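KRAWCZYK FLORAL SUPPLY COOPERATIVE
Equipment Review Meeting
Minutes

Date: 11/17/23
Location: Clasterwood building, upper meeting room
Present: Aniela Sadowski (chair), Tomás Flanagan, Jeptoo Nyaga, Leszek Kozłowski
Attending for the supplier: Ulises Montoya, Nirotetti
Minutes taken by: Leszek Kozłowski

1. Opening and approval of minutes

The chair opened the meeting. The minutes of the June meeting were approved with one correction: under item 4, "delivery charge" should read "setup charge."

2. Gerkevard two-arm kit: supplier's presentation

Mr. Montoya presented the Gerkevard kit, which Nirotetti is offering to the cooperative on a trial lease. The kit has two arms and is meant for bench work with artificial stems, including picking single stems and setting them with hydrangea and greenery. The members had received the written offer in advance.
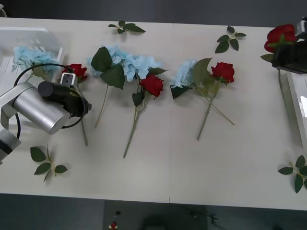

Mr. Montoya stated that the lease covers both arms, the grippers, the control software, and operator training. The cooperative would supply the tables and all flower stock. Training takes 3 days and may be attended by any number of staff.

Ms. Nyaga asked whether the arms could be taught a new arrangement by cooperative staff or only by the supplier. Mr. Montoya replied that staff can do so after training, and that the supplier charges for the work only if it is asked to do it. Ms. Nyaga asked that this be written into the agreement.

Mr. Flanagan asked about damage to fabric petals. Mr. Montoya said that the kit is set up to take roses by the stem and that closing force can be adjusted by the operator. Mr. Flanagan noted that the offer gives no limit for damaged stock and said he could not support a lease without one.

3. Terms of the trial

The members discussed the length and size of the trial. Ms. Sadowski proposed a trial order of up to 300 arrangements, all to the same pattern, using roses, pale blue hydrangea, and leaf sprigs from current stock. Mr. Kozłowski asked that item 605 in the stock list, the long-stem red rose, be set aside for the trial so that regular orders are not affected. This was agreed.

There was some discussion of how stems should be laid out for the arms. Mr. Flanagan preferred trays, as used by the hand assembly staff. Ms. Nyaga favored loose stems on a plain table and pointed out that leaves catch on one another when roses are packed together. Mr. Montoya said either method could be tried and that the wrist camera should have a clear view of the stem before the gripper closes. It was agreed to begin with single stems laid flat and to test trays in the second part of the trial.

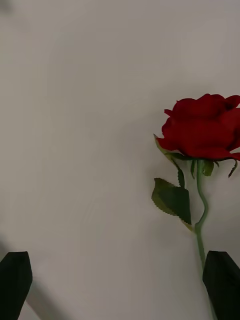 4. Floor space and power

Mr. Kozłowski reported that the east bay can hold the kit if the ribbon shelving is moved. Cables are to be kept clear of the walkway. Mr. Montoya will send a floor plan with the power requirements marked.

5. Decisions

Moved by Ms. Nyaga, seconded by Mr. Kozłowski: that the cooperative accept the trial lease in principle, subject to a written limit on damaged stock and a clause on staff teaching of new arrangements. Carried, with Mr. Flanagan abstaining.

6. Actions

Mr. Montoya: revised offer and floor plan.
Mr. Kozłowski: stock set aside; quote for moving the shelving.
Ms. Nyaga: names of staff for training.
Ms. Sadowski: review of the insurance terms.

7. Next meeting

To be called by the chair on receipt of the revised offer.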